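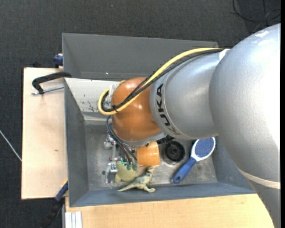
Gisela Godoy wrote:

> I don't see why the cable dress needs its own line in the cell checklist. We already check the hoses at the start of each shift. Adding the loop at the wrist and the ties makes the form longer, and people will start ticking boxes without looking. Same question for the bin clamps. Can't both go under "general condition"?

Gisela,

I'd keep them separate. "General condition" was in the old form and it got a tick on all 130 sheets I went through in March. A box that is always ticked tells us nothing.

My proposal for section 4:

4.1 Cable and hoses. Jog the wrist through its range at reduced speed. The cable must not pull tight or rub at the joint. Replace missing ties before running.

4.2 Tape. Allowed as a marker or to hold a cable for the day. Write it on the sheet with your initials.

4.3 Bin. Try to move it by hand, with the arm stopped and locked out. If it shifts, tighten the clamps and redo the bin calibration — both, every time.

4.4 Mixed items. Log what went into the bin before the first pick. Soft toys, brushes and hard round parts don't grip the same way, and a pick rate without the item list can't be compared with anything.

Bořivoj asked for a force limit in 4.3. I'd leave it out until Nalis has a gauge in every cell.

The whole section takes me 20 minutes at an easy pace. Abilio, could you try it on your side and send me your time?

Comments on the wording to the list, please, not to me directly.

Siwan Ifans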